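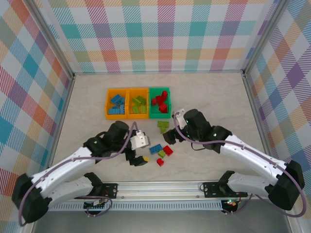 Slide 1. Opening
Cell rules for shared-table work. Two arms, one work surface. Credit Nuria Segura for the first draft of the checklist. Questions at the end.

Slide 2. Scope
Covers bench cells with two arms and loose parts. Does not cover mobile bases. Lu site follows its own procedure for those.

Slide 3. Before power-on
Check mounting brackets for play. Check cable slack at full reach, both arms. Hands off the table before the enable command. Operator says "clear" out loud. Second person repeats it.

Slide 4. Shared zone
Only one arm holds the zone token at a time. The other waits at its park pose. Minimum gap between grippers is 4 cm. If the gap is broken, both arms stop and the run is marked void.
Pause here. Stojan will want to explain the token timeout.

Slide 5. Sorting runs
Write the bin assignment down before the run. No changes mid-run. A part dropped outside the table stays there until both arms are parked.

Slide 6. Log review
3,177 runs in the Balemus log. 213 marked void. 21 of those had no reason entered. Reason field is now required.

Slide 7. Open items
Stop button placement for left-handed operators. Wording of rule 4 still under review at Cendier. Send comments to Stojan Golob by the end of August.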